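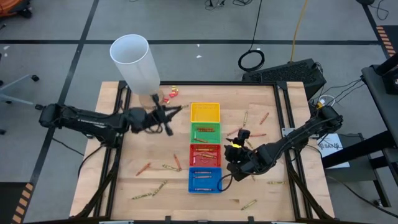 Butcher block top has dry, pale patches after oiling. Sand it or keep going?
Asked in Home Repair > Wood and Finishes
3,216 views

I bought a used butcher block table for my craft room in Prurnness. The seller told me it was maple and that it had only ever had mineral oil on it. I scrubbed it with dish soap, let it dry overnight and put on a coat of Cadow block oil. Most of the top came out even, but there are pale patches near one end where the oil soaked in right away and left the wood looking chalky. I put on a second coat and the patches are smaller but still there.

I don't cut food on it. It gets glue, crayon and paint water, and it will be wiped down most days. Should I keep adding oil, or sand the whole thing back and use something harder? I have a random orbit sander and 120 and 220 grit discs. I'd like it ready before classes start in September.

flismont_dad
Member, 17 posts

Keep oiling. Mine took 5 coats. You don't need to sand anything.

planer_and_plane
Regular contributor

Pale patches usually mean the old oil has washed out or worn off in those spots, so the wood there is thirstier than the rest. More oil will even it out in time. For a kitchen counter I'd tell you the same as the answer above.

For a craft table I would do it differently. Mineral oil never hardens. Glue and paint water will get into it, and you'll be oiling again every month. A hardwax oil or a wipe-on polyurethane holds up better to daily wiping. The trouble is that neither one bonds well over mineral oil, and you have just put on two coats.

If you want to switch, do this:

Leave the table alone for 10 days in a warm room. Wipe off whatever comes to the surface.
Wipe the top with mineral spirits and clean rags, changing rags often. Open a window. Lay the rags flat outside to dry before you throw them out.
Sand with 120, then 220. Vacuum between grits. If the 120 disc gums up, there is still oil near the surface, so stop and wipe again.
Try the new finish on the underside first and give it two days. If it stays tacky, wait longer before doing the top.
Put on 3 thin coats. Follow the can for drying time.

Do the underside too, at least one coat. A top that is sealed on one face only can cup.

I used Villca hardwax on a bench in my garage and it has been fine with wood glue, which pops off with a plastic scraper. Crayon comes off with a little mineral spirits on a rag.

tablesaw_tenant
New member

Check the screws underneath while you have it flipped. On mine they were run tight through round holes and the top split at one corner the first winter. Slotted holes or figure-eight clips let it move.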